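April, room tidy, 4:35 pm

Archana and I carried on clearing the floor by the brown seat. Plan is to have the tiles free before the Grotwood delivery.
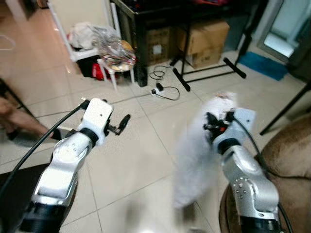

Wrapping and other light scrap go in one sack – hard pieces stay out of it. Cempaka wants the sack kept under 35 liters so it still fits the chute.

Cardboard boxes in the corner are next. Mitali has the list for those.

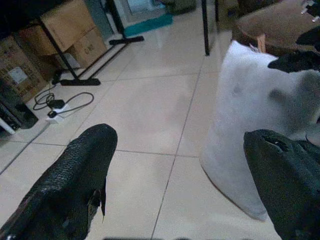 Do the boxes get flattened now?
Only after Mitali has checked them against her list. Flat ones go to bay 630.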